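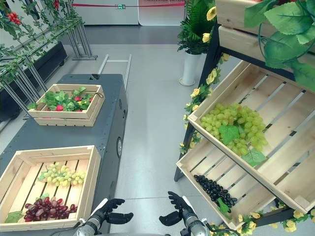

A fruit cart and a display shelf, with the aisle between them.

Berutmont campground trims its quiet hours, adds a dump station

Campers at Berutmont will soon be able to empty their tanks without driving 50 miles to do it, a development the campground has been promising for long enough that several of the people it was promised to have sold their motorhomes.

The new dump station opens in May beside the lower loop, next to the old boat ramp. It has two lanes, a rinse hose for each and a turning circle that manager Hedvika Danko described as "generous." She was asked how generous. "Bring a spotter," she said.

Registered guests will use it free of charge. Everyone else pays $60 for a season pass, sold at the office window when the window is open, a schedule that remains a matter of local folklore.

The campground has 233 sites, most of them laid out when a big rig was a pickup with a mattress in it. Eleven-point turns are a regular evening entertainment on the upper loop, and lawn chairs tend to face the road. Danko said the tightest corners there will be widened before summer, and that the pine at the second bend, which has taken the awnings off more than one rental, will stay. "The pine was here first," she said.

Quiet hours are changing too. They will now start at 10 p.m. and end at 6 a.m., an hour earlier than before, after a long campaign by guests who like to be on the road by sunrise and an equally long one by guests who like to be asleep at that time. Generators are still off limits until 8.

Henryk Bednarek has been parking his van at Berutmont every summer since he retired, and has opinions on all of it. He approves of the dump station and will believe in it when he has used it. The new quiet hours he calls a gift to people with diesel engines. "I'm one of them," he added.

The camp store will carry on as before, with ice, firewood and hose fittings in every size but the one you need. Propane refills are moving to the Kanitz garage on the highway, which does them until 5 p.m. and does not, according to the note on its door, do them at 5:05.

Reservations for June onward open at 9 a.m. on the first of April. Last year the lakeside sites were gone by lunch - the phone line went shortly after. Danko suggests booking online, and having a second choice that is not also on the lake. Sites near the new dump station are expected to be available for some time.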